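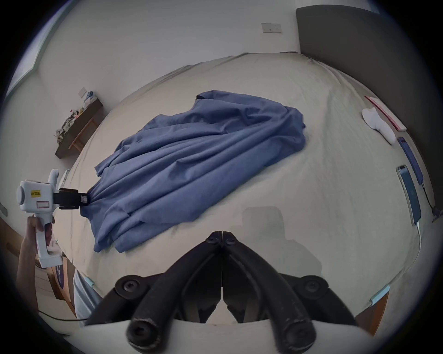
My grandmother folded everything on the bed, and for years I thought it was simply that she had no table big enough. She had a table. She ironed on it, shelled peas on it and did the parish accounts on it, but the washing went upstairs in a heap and was tipped out over the mattress, and I now do exactly the same in a flat with a perfectly good table of its own. A bed gives you room to be untidy first. You can leave a big piece of blue cloth lying in ridges right across the middle, take hold of it by one corner and think about where to begin, while a white sock waits its turn over at the side and gets in nobody's way.

I have been asking people about this since October, when a reader wrote in to say that she and her husband had fallen out over pillowcases. Over 230 letters followed (thank you, all of you, and I am still working through the pile!). Most were from bed folders like me, and a good many were rather fierce on the subject of sleeves.

Mohandas Rajan, who spent 26 years in the linen room at the Kulisska hotel, is the calmest of my correspondents. He likes a bare fitted sheet to work on, with the pillows and quilt put somewhere else altogether. "You smooth the sheet once with your arm," he told me, "and then you start with whatever is largest, so it's out of your way." He does shirts last of all, with a cup of tea, and he won't be hurried over collars.
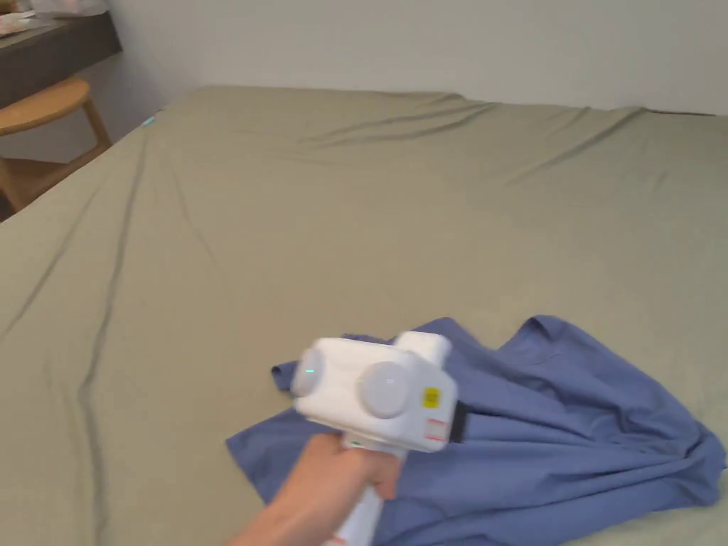 Home & Habits, the Lonura Magazine features desk

Shirts, then. A thin blue one will never lie as obediently as a towel, and it will poke a corner out at you just when you think you have it flat. Mohandas lays his face down, brings each side in towards the middle, turns the sleeves back along the body and folds up from the hem. Karthikeyan Krishnan, his old colleague, folds his in half lengthways and says life is short. They worked side by side for years and never settled it, and when I had them both on the telephone they went at it again for a good 30 minutes, very happily, while I took notes and let my own washing crease.

I have tried both ways on my own bed this spring. Karthikeyan's is quicker, I must admit, and fits my narrow drawers. Mohandas's looks lovely on a shelf. My husband hangs his up.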